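My coworker Toàn Lương swears by Melura, the recovery drink everyone at the Cedthorpe gym is carrying now. He says his knees quit hurting after 3 weeks. He also quit running hills in August, but sure — it was the drink.

I read the label. Mostly sugar, salt and a "joint blend" with no amounts given. It costs $52 a tub, and a tub lasts maybe two weeks if you follow the scoop directions.
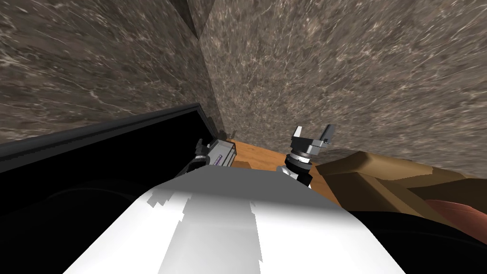
A simulated robot with both grippers forward.

I did try it for four long walks. Slept the same, ached the same. My own plan is still water, a banana and getting to bed before ten. If you've had better luck with the stuff, tell me in the comments, and tell me what else you changed that month.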